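3.2 Wrapping, unwrapping and the price of a crinkle

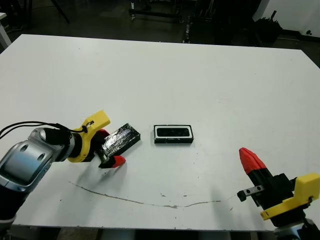
Figure 2. A block wrapped in dark foil, with a small black tray on a white tabletop.

Gift wrap has been studied mostly as a marketing matter, and the people who have to get the stuff off again have been left to their own devices, usually their teeth. Our second study dealt with noise. De Bruijn and Declercq had suggested that a louder wrapping makes the thing inside seem more valuable, a claim that anyone who has opened a bag of chips at a funeral will want to treat with care.

We recruited 380 adults in Drarkstead and Tirnthorpe through the Kirkness mailing list. Each received a plain bar of soap in tissue, kraft paper or foil, and had 60 seconds to open it and name a fair price. The soap was the same in all three groups. It was not good soap. Van Acker, who bought it, stands by the purchase.

Foil came out ahead of tissue in both towns. Kraft paper landed in between in Drarkstead and dead last in Tirnthorpe, where several participants said it reminded them of the post office. We had not planned for feelings about the post office and have no scale for them.

Price rose with the rated loudness of the wrapping, but only among participants who opened the bar slowly. Fast openers gave much the same price whatever they had torn through. Wuyts reads this as a sign that people use the sound to build up hope – and that tearing leaves no time for it. Salinas reads it as a sign that fast openers wanted to go home. The data are kind to both views.

Two limits should be mentioned. Foil is shiny as well as noisy, and this design cannot pull the two apart; Section 5 takes up the matter with participants wearing ear plugs. Also, the Michiels value scale was written for jewelry, and a few of its items ("I would leave this to my children") sat oddly with soap. We kept them in for the sake of comparison. Four participants agreed strongly.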